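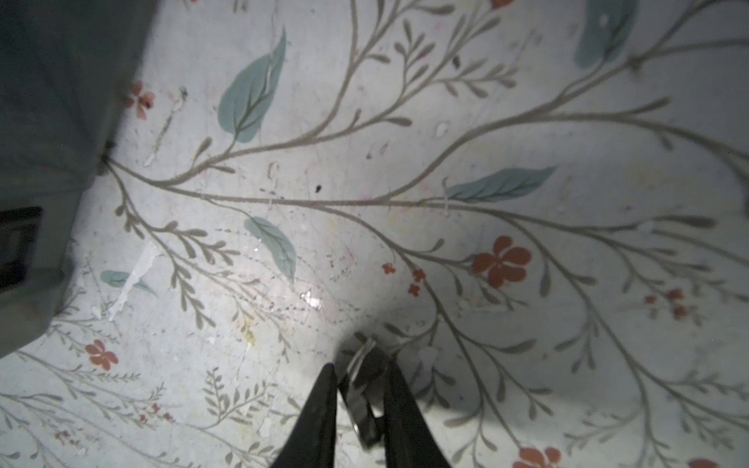

3. The club project

3.1 Setting and task

The work reported in this section was carried out by the after-school robotics club at Killdale, which met every Tuesday in the design and technology room. Pupils had already spent a term on simple pick-and-place with coloured blocks on a plain white board, and they were good at it. Too good, in fact: the blocks stood out so clearly that the vision code hardly had any work to do. We wanted a task that would make them think again about what the arm sees and what it does with it.

The new task, which the pupils named the Brinley challenge after the corridor where they first argued about it, was easy to state. A small object is placed on a patterned surface. The arm must find it, move above it, close its fingers and lift, without scraping the surface on the way down. Teams could use any method they liked for the finding part, but they all shared the same arm, the same two-finger gripper and the same wrist camera.

3.2 The surface

The choice of surface turned out to matter more than anything else we planned. Figure 1 gives the wrist camera's view of a painted one, with stems, teal leaves and red flowers on an off-white ground.

Figure 1. Wrist camera view over the painted surface. The two black gripper fingers are at the bottom, and a soft shadow falls across the pattern next to them. Scuffs and chips in the paint can be seen between the stems.

For a colour threshold, this is a wonderfully awkward place to work. The petals are strong, compact patches of red, which is just what the block-finding code from the previous term had been written to look for. The wear adds its own trouble, as a white chip has a hard edge and a small dark speck can pass for a tiny object. The light is uneven too, brighter towards the middle and lower part of the view and dimmer towards the top. Several pupils spotted the shadow before we did and asked whether it would travel with the arm - a lovely question, and one that shaped the next four sessions!

3.3 Methods tried by the teams

The first team kept the colour threshold and added a size test, throwing away any patch smaller than a set number of pixels. Their second version also masked out the lower part of the view, where the fingers always appear. The second team took a picture of the bare surface first and subtracted it from the later one. They soon learnt that both pictures have to be taken from the same arm position, and wrote a short routine called Baidoo to send the arm back to its starting pose before each shot.

The third team trained a small classifier. They gathered 822 image patches, labelled them by hand as "object" or "pattern", and held back 180 for testing. Labelling took almost 19 hours of pupil time, shared out over lunch breaks, and they argued happily about the difficult ones.

3.4 Trials and logging

Across the three teams we logged 235 lift attempts using Skadia, the club's own logging script. For each attempt it stored the camera view before the descent, the target position chosen by the code and the result as entered by a pupil. Results were entered as lifted, missed, dropped or stopped by hand. We asked pupils to add a note whenever the arm went for a part of the pattern, and these notes proved to be the richest part of the record. Many included a guess at the cause, and quite a few of the guesses were then tested the same afternoon by moving a lamp or changing one number in the code.

We return to these notes in Section 4, where misses are grouped by cause and compared between teams.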